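Cómo revisar un móvil reacondicionado antes de que se acabe el plazo de devolución

El Trendine Orier salió caro y ahora aparece reacondicionado por 320 euros en media docena de tiendas. Todas prometen "estado excelente". Yo no me fiaría de la etiqueta, porque cada vendedor la define como quiere. Mejor comprobarlo en casa, a la hora de comer, con el cargador a mano.
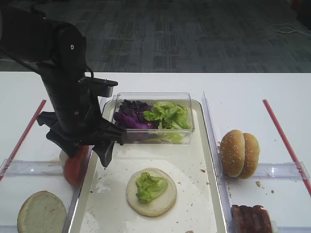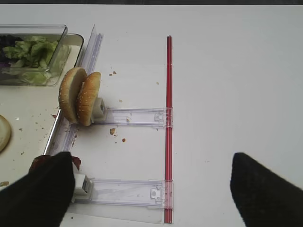
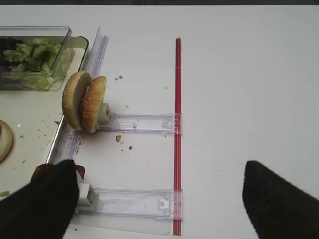 1. Mira el plazo. Grotham da 7 días para devolver sin explicaciones; Brekke da más, pero descuenta el envío. Léelo antes de quitar ningún plástico y guarda la caja.

2. Anota el IMEI. Marca *#06# y compáralo con el de la factura. Si no coinciden, no sigas: escribe a la tienda.

3. Comprueba la batería. En Ajustes, Batería, Estado, el Orier muestra un porcentaje. Tómalo con cautela, que un cambio de batería mal calibrado puede dar un 100 % muy bonito. Prefiero poner un vídeo con el brillo al máximo y mirar cuánto baja en 10 minutos. Más de 2 puntos me parece mala señal en este modelo.

4. Busca manchas en la pantalla. Abre una imagen gris a pantalla completa, con la habitación a oscuras. Luego arrastra un icono despacio por toda la superficie. Si se suelta siempre en el mismo sitio, el táctil falla.

5. Haz una llamada de verdad, con altavoz y sin él. Las aplicaciones de diagnóstico dicen que el micrófono funciona aunque suene a lata.

6. Prueba todas las cámaras, también la de gran angular. Enfoca algo cercano y después algo lejano.

7. Restablece de fábrica y configúralo desde cero. Si pide la cuenta de otra persona, el teléfono sigue bloqueado y de poco sirve que te digan que "se arregla con una actualización".

Lo de la resistencia al agua, olvídalo. Una vez abierto el aparato, el sello original ya no garantiza nada, y en las fichas que he leído ninguna tienda se compromete por escrito. Si alguna lo hace, guarda una captura junto a la factura.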